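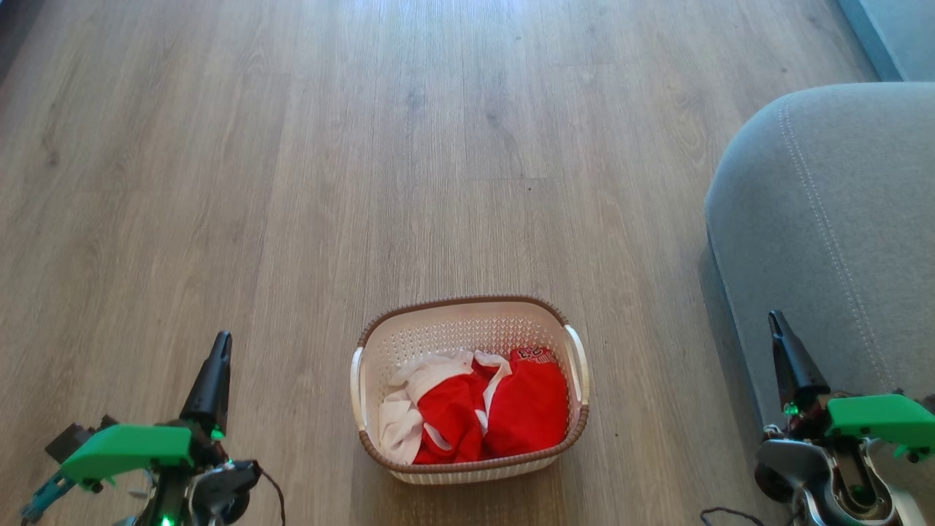 A laundry basket on a wooden floor, with red and white clothing inside.

Wurkham College Opens Evening Certificate in Building Services, Keeps Application to One Form

WURKHAM - Wurkham College will take its first students this July for an evening certificate in building services, a program for people who already have a job and would like a different one without first giving up the paycheck.

The certificate runs 11 months. Classes meet two evenings a week from 6:30 p.m. in the Zupan Building, which has recently been given a new boiler and will now be expected to teach people about it. Each group is limited to 26 students.

Applicants need a high school diploma or equivalent and a passing grade in math. There is no entrance exam. The college did write one, and gave it to its own faculty in the spring. The results have been sealed.

"We looked hard at what the exam told us," said Alfie Dawber, director of evening programs. "It told us who had taken an exam lately. Most of our applicants haven't, and they've been fixing furnaces instead."

The course covers heating, ventilation, basic electrical controls and the reading of plans, including plans drawn by people who have plainly never tried to get a ladder into a closet. Students finish with a four-week placement at a local employer. Fastero, the Wurkham heating contractor, has agreed to take 10 students from the first group and has asked that they arrive knowing which end of the wrench to hold.

Yuto Sasaki will lead the program. He joins the college from Fastero, where he trained new technicians and, by his own account, retrained several old ones.

"People ask me if the math is hard," Sasaki said. "It's multiplication. The hard part is doing it in a crawl space with a flashlight in your teeth. We'll get to that in month four."

Course materials and attendance will be handled through Memex, the college's online student system. The password reset feature has been repaired and is now believed to reset passwords.

Tuition may be paid in full or in 11 monthly installments, with no extra charge for the second option. Tools are supplied for use in class and are counted at the end of every session. Boots are the student's own affair, though sandals have been ruled out in writing.

Applications open this month at the admissions desk and close when the seats are filled. The form is two pages long. An earlier version ran to nine and asked for the applicant's middle name on four of them.

Credits earned count toward the college's two-year diploma in facilities management, for graduates who find they miss the parking lot.

Recent News

Library to Stay Open Until 10 p.m. During Finals
Culinary Students Place Second in Regional Soup Contest
Transfer Credit Rules Revised, Again
Zupan Building Elevator Returns to Service
Open House for Evening Programs: What to Bring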